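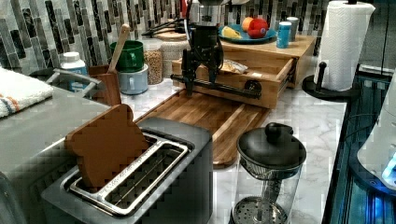
Section 2: Setting up the Favley plug-in energy meter

Read this section before you plug the meter in for the first time. You will need the meter, the folded quick card from the box and a wall socket in good condition. You do not need any tools. If you also bought the Gadus display, leave it in its packaging until you reach 2.3.

CAUTION
The meter is rated for a total load of 2000 watts. Many kettles, fan heaters and tumble dryers draw more than this. Check the rating label on the appliance before connecting it.
Do not use the meter outdoors, in a bathroom or within reach of a running tap.
Do not plug one meter into another meter.

2.1 First use

1. Switch the wall socket off.
2. Push the meter fully into the socket. The back of the meter should sit flat against the socket plate.
3. Switch the wall socket on. All parts of the screen light up briefly, then the screen shows the mains voltage.
4. Leave the meter switched on with nothing plugged into it until the battery symbol stops flashing. The small battery inside keeps your settings during a power cut.
5. Press and hold SET for 10 seconds. The screen clears and shows four dashes.
6. Enter the start code 1719 using the up and down buttons. Press SET after each figure.
7. The word READY appears. Release all buttons.

Note: If you enter a wrong figure, wait for the dashes to come back and start again from step 6. The meter does not lock after wrong entries.

Note: The start code is the same on every Zodex meter in this range. It only stops the price settings from being changed by accident.

2.2 Entering your electricity price

Have a recent bill to hand. You want the unit rate, shown in pence per kilowatt-hour. Leave out the standing charge. The meter has no setting for it.

1. Press COST. The first figure flashes.
2. Use the up and down buttons to change it, then press SET to move along.
3. When the last figure is correct, press COST again to save.
4. If you pay a lower rate at night, press COST twice quickly and enter the second rate in the same way. You will then be asked for the start and end times.

If your supplier changes the price, enter the new rate on the day it begins. Readings already stored keep the old price.

2.3 Pairing the Gadus display (sold separately)

1. Stand the display in the same room as the meter.
2. Pull out the plastic battery tab.
3. Press LINK on the display, then LINK on the meter.
4. Wait for the bars to appear at the top of the display. Once they are steady you can move it to another room.

Thick walls and metal cabinets shorten the range. If the bars disappear, bring the display closer and they should return without pairing again.

2.4 Measuring a kitchen appliance

Measure one appliance at a time. A short reading is enough for anything that runs at a steady rate. For an oven or anything else with a thermostat, record a complete use from start to finish, as the power goes on and off while it runs.

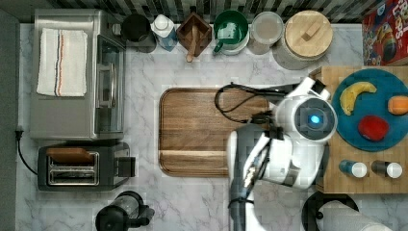

Toaster oven and two-slot toaster on a worktop.

1. Turn the appliance off and unplug it. Let it cool if it has been in use.
2. Plug it into the front of the meter.
3. Press and hold CLEAR until the total returns to zero.
4. Turn the appliance on and use it as you normally would.
5. When you have finished, turn the appliance off and press TOTAL. The screen shows the energy used, then the cost, then the running time.
6. Write the figures in the table on the quick card, or press STORE to keep them in the meter.

WARNING
Keep the meter and all cables away from hot surfaces. If the meter feels hot, smells of burning or shows the word LOAD, switch off at the wall and unplug the appliance. Do not use the meter again until you have read Section 5.

Note: A reading with the appliance plugged in but turned off shows its standby use. Very small loads may show as zero. Leave them connected overnight and read the total in the morning.

2.5 Clearing stored readings

1. Press STORE to step through the saved readings.
2. Press CLEAR once to remove the one on screen.
3. To remove all of them, hold STORE and CLEAR together until the screen goes blank.

Prices and times are not affected. To reset those as well, see Section 4.

Section last revised May 27, 2025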